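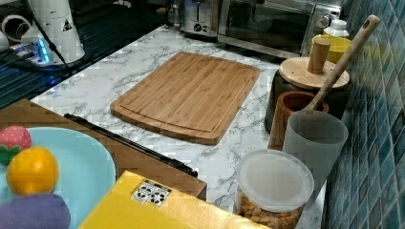

5 min read

4.2 Billing increments and the short call

Most prepaid plans in our sample advertise a price per minute, and most callers take a minute to mean sixty seconds. Ondine bills in whole minutes, so a call of 61 seconds costs the same as one of two minutes. Lanik bills in blocks of 15 seconds after the first minute. Petchrat does likewise, though the terms say so only in a footnote that our coders missed on the first pass.

We placed 800 test calls from landlines to mobile numbers abroad, 40 of them to voicemail. Voicemail proved the best business of all: a greeting takes almost 16 seconds to play, and every carrier charged for it. Figure 3 plots the billed time against the time by our own clock. The steps in the Ondine line are the tariff – we checked the plotting software twice before believing them.

Nosto, the only carrier to bill by the second, had the highest advertised rate and came out cheapest for calls under a minute. It was also the plan our panel of callers liked least in April, on the grounds that it looked expensive.

Figure 3. Billed against measured call length, four carriers.

Comments

dialtone_dan: My mother's calls all last 61 seconds. She has a gift.

K.: Did you count ringing time? My carrier seems to.

prepaid_pat: Read the footnote. Wish I hadn't.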